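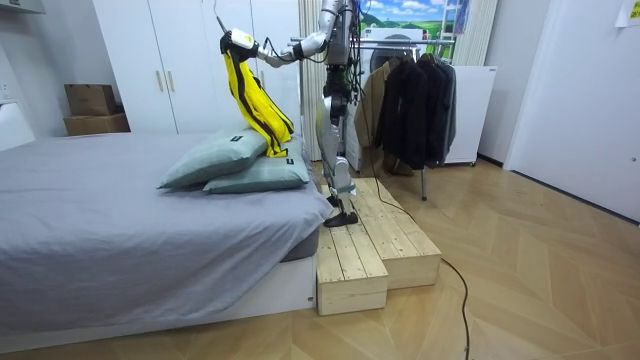

Attachment 1: bedroom, gray sheet pulled back at the end of the bed, mattress edge showing

Ticket 82
Property: Lurkton, unit 7
Category: Bedroom / linens
Opened by: Marama Hapeta
Assigned to: Bleddyn Cadwaladr
Opened: 15th September
Priority: Low
Status: Closed

Description of problem

The gray sheet on the bed won't stay put at the foot end. It comes up off the corner and the dark gray mattress is left showing above the white base. On the long side it has the opposite problem. There is far too much of it and it hangs in folds nearly to the floor. I have tucked it in and by the next day it's out again.

I don't think that should be enough to pull a sheet off.

The two green pillows are fine. They are only listed here because the form asks for everything on the bed.

Marama Hapeta

Reply — Bleddyn Cadwaladr

Thanks for the photo. Before I order anything, can you check a few things for me?

1. Are there elastic corners on the sheet, or is it flat all the way around?
2. Is there a size on the care tag? It may be in the hem.
3. Is the mattress sitting square on the base, or has it moved toward the foot?
4. Is there a mattress pad under the sheet?

Reply — Marama Hapeta

1. Flat. No elastic anywhere.
2. The tag says Prerano, 100% cotton, and the size has washed off.
3. It had moved toward the foot by the width of my hand. I pushed it back.
4. No pad. The sheet is straight on the mattress.

There is one more thing. The wooden steps stand at the foot of the bed, so to tuck the sheet at that end I have to slide them out first. Most days I don't, and I just push the edge in from the side. That may be part of it.

Reply — Bleddyn Cadwaladr

That would do it. A flat sheet needs a proper tuck under the foot end, and it sounds like it isn't getting one. The list for your unit says there should be a fitted sheet on the mattress and a flat one over it. I think the fitted one went out with the August wash and didn't come back, and the flat one has been doing both jobs.

Please try this for now:

Slide the steps away from the bed.
Pull the sheet toward the foot until you have enough to go well under the mattress.
Tuck the foot first, then fold the corners, then do the long side.
Put the steps back last, with a little space between them and the base — enough to get your hand down.

Leave it for 3 nights and tell me how it holds.

Reply — Marama Hapeta

Done as above. First night it held. Second night it held at the foot but the long side was loose again. Third night the corner was up. Better than it was, but I don't want to move the steps every time I make the bed.

The mattress has stayed where I put it.

Reply — Bleddyn Cadwaladr

Understood. I found a fitted sheet on the Aranda shelf in the linen closet, in gray, with the deep corners. I also have a Barlow pad in the same size, which should give the cotton something to grip. Both will be outside your door tomorrow morning. Keep the flat sheet to go on top.

Reply — Marama Hapeta

Both are on. The fitted sheet goes over all the corners with no pulling, and I could reach the foot end without moving the steps. The pad has a crease down the middle from being folded but I can't feel it. OK to close.

Closing note — Bleddyn Cadwaladr

Fitted sheet and pad added to the list for unit 7. Missing fitted sheet still to be traced with the laundry, separate ticket.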